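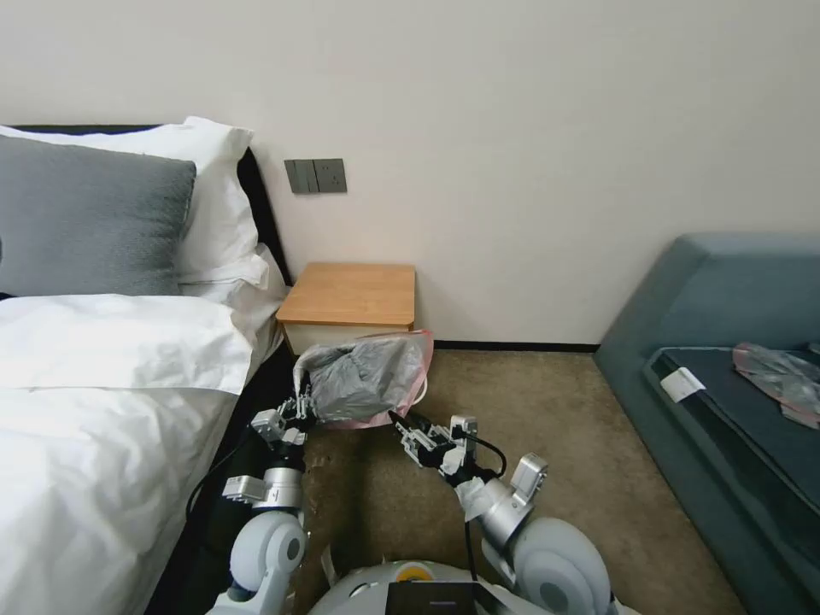

Ulivero all-season duvet, double: review after one winter

I bought the Ulivero in January to replace a feather duvet that had gone flat in the middle. It is sold as two duvets that fasten together with poppers, a light one and a medium one, so in theory you only need to buy one product for the whole year. I have slept under it since then in a small terraced house in Jesham with the heating off overnight.

Warmth

With both layers joined it was warm enough for all but the coldest few nights, when I added a blanket. The medium layer alone suited spring. I haven't tried the light layer on its own for long enough to say much, although it is thin and I suspect I will want it in July and at no other time.

The filling is a hollow fibre. It warms up more slowly than feather and you notice this in the first few minutes. My wife feels the cold more than I do and still prefers the old one for that reason.

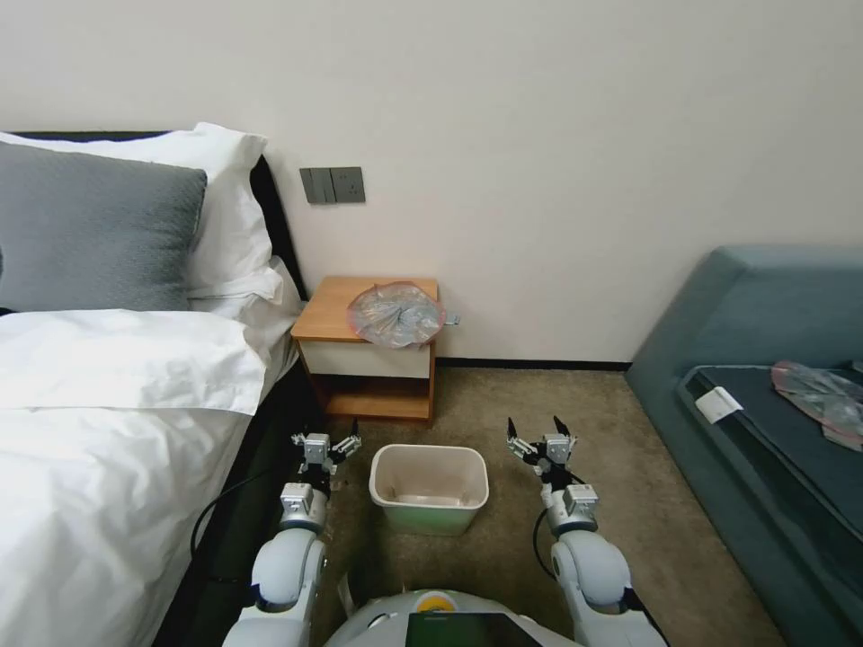 The poppers

There are 11 of them, spaced round the edge. They hold well once done up. Doing them up is a chore, and if you start at the wrong corner you will reach the end with one left over. I now begin at the label and go clockwise. Two came undone in the first month, both on the side where I sit to put my socks on. You can feel them through a thin cover if you pull the duvet up to your chin.

Washing

The label says 30 degrees. Each layer fits in our machine separately, but the two together do not. The medium layer took a day and a half to dry on an airer, and the filling had gathered in one corner of each pocket. Shaking it by the edges sorted most of that out. Zlatko Vasić at Rallis, the shop where I bought it, told me to put it through a tumble dryer on low with a couple of clean tennis balls. I did this at the launderette the second time and it came out much better.

Compared with the Zutness

We have a Zutness in the spare room, which cost less. The Zutness is a single layer and noisier when you turn over. Its stitching is neater than the Ulivero's, where I found loose threads along one seam on the first day. I trimmed them and the seam has held.

Would I buy it again?

Yes, in the same size. If you share a bed with someone who steals the covers, get the king instead, as the double is cut a little narrow. The storage bag has a poor zip, and mine broke on a Friday, three weeks in.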